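**Hudix Laundry Basket, Perforated, White with Brown Rim**
Household and Institutional Supply, Plirkora

The Hudix laundry basket is intended for the collection and transfer of clothing and household linen. It is supplied to private homes, residence halls, guest houses and training kitchens, and may be used beside a washing machine, in a linen room or at a folding station. The basket is a single open container without a lid.

## Construction

The body is molded in white plastic. The sides are perforated with small rectangular openings, which allow air to reach the contents and reduce the weight of the basket when it is carried. A brown rim with a woven look runs along the top edge. The rim is smooth to the touch and does not catch on knitwear or loose threads.

Baskets may be nested for storage. A stack should contain no more than eight baskets — taller stacks are difficult to separate and may mark the rim of the lowest basket.

## Use

The basket should be placed on a level floor with clear space on every side. Garments are most easily sorted when they are lifted out one at a time and opened above the basket, so that smaller items caught in the folds fall back inside. Jerseys, sweatshirts and other bulky pieces should be placed in the basket last. Heavy wet items such as bath mats should be moved in a separate tub.

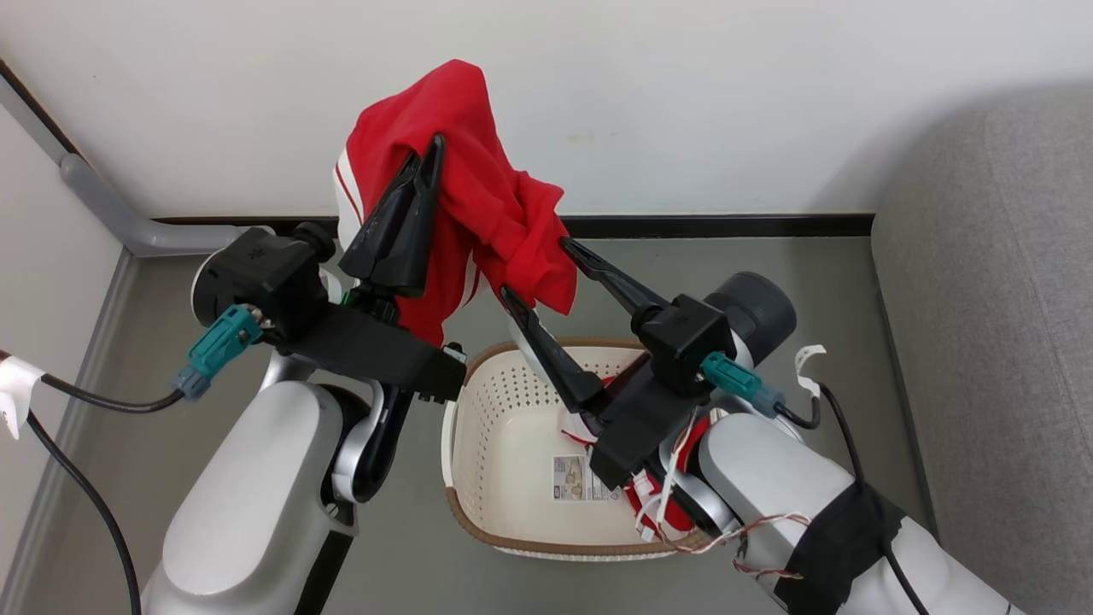
*Plirkora Household Catalog, page 88*

A red garment with white stripes is held above the white basket. Strongly colored clothing of this type should be kept apart from pale linen before washing. Departments that handle both are advised to order at least two baskets and to label each one on the rim. Adhesive labels do not hold well on the perforated sides; Zodivon tie-on tags are listed under Accessories.

## Specifications

| Item | Detail |
|---|---|
| Body | White plastic, perforated sides |
| Rim | Brown, woven look |
| Maximum load | 8 kg, evenly distributed |
| Pack size | 5 baskets |
| Lid | Not available |

The maximum load applies to dry contents. A basket that has been overloaded should be inspected along the base before it is used again.

## Care

Wash the basket by hand with warm water and a mild detergent. A soft brush may be used to clear lint from the openings. The basket should not be placed in a dishwasher or left against a radiator. Bleach will dull the brown rim over time and is not recommended.

## Accessories and Ordering

Tie-on tags (Zodivon) are sold in packs of 90. The Stöcker rolling base fits this basket and earlier Hudix baskets with the same footprint. It is ordered separately and arrives unassembled.

Institutional orders are accepted by the full pack only. Delivery is normally completed in about five working days. Baskets may be returned unused in their original packing — opened tag packs cannot be accepted.

Page revised 19 December 2021. Prices are confirmed at the time of order and reviewed each June.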